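Frame gating (robot perception)

Frame gating is the name for a small piece of software that sits between a robot's cameras and whatever program decides where the arms should go. It looks at each incoming picture and answers one question: is there enough in this one to act on? I've been writing gates on and off since I joined the Teton project, so take this article as the view of someone who likes them a lot (maybe too much).

The term got settled in our corner of the field by Lutfa Nanayakkara, who used it in her notes on the Chatzigeorgiou planner. Before that people said "blur check" or "frame filter," and you'll still hear both. I prefer gating, as a gate can be open, shut or halfway, and the halfway case is where most of the fun is.

Why wrist views need it

A camera mounted at the wrist gets very close to things. When a surface comes right up to the lens, all the edges melt away and the program is left with soft patches of gray and a bit of teal. An object detector will still give you an answer for a frame like that, and that's the trouble! Early Teton builds would happily report a cup in the middle of a gray smear, with a high score too.
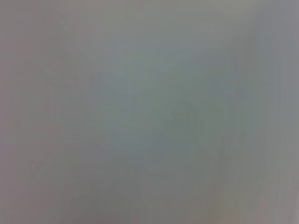
Vol. 2, p. 104

The classic gate measures sharpness. You run an edge filter over the frame, add up how strong the edges are, and compare the total with a threshold. It's quick, it's about a page of code, and it falls over the first time you point the camera at a plain white table, which has hardly any edges even when the focus is perfect. Saeed Tehrani's fix was to look at how the score changes over the last 30 frames – a sudden drop means something different from a score that was low all along. I still use his version, mostly unchanged.

Compression makes life harder. Heavy compression leaves faint blocks in smooth areas, and the borders of those blocks count as edges if you let them. So most gates shrink the frame first, which wipes out a good deal of the blockiness (and saves time as well).

Combining with the head view

A shut gate doesn't have to stop the robot. In Jasden, the control layer I work with now, each camera carries a weight between zero and one, and the planner leans on whichever view has the most to offer. With two arms over one table, the head view can take in both grippers and the things they're reaching for, even when a wrist view has gone to mush. It has its own weak spots, of course: see-through bottles and bowls are hard to outline, and an item down inside a container is partly hidden from above.

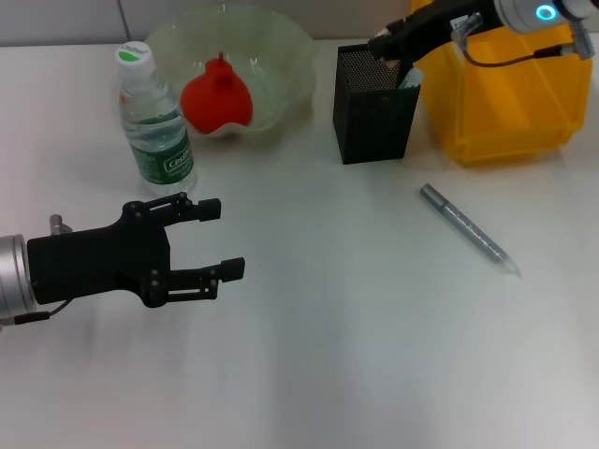
Head view: one gripper open at left, the other reaching into the pen holder.

Wilma Gourlay and I argued for most of August over whether the weights should be learned or set by hand. She wanted learned. I wanted a number I could read in a log file at 2 in the morning. Jasden ships with both, and the hand-set one is the default, so I'm calling that a win.

Tooling

Kaladico is the viewer most of us use to check gates. It lines up the camera streams on one timeline and paints a bar under each, with shut stretches in red. Niall Dunbar added a key that jumps straight to the next change of state, and I can't tell you how much scrolling that has saved me. Our regression set holds 295 clips, each labeled by hand, and a change to the gate has to run against all of them before it goes in.

See also: view weighting, contact detection, Jasden (control layer)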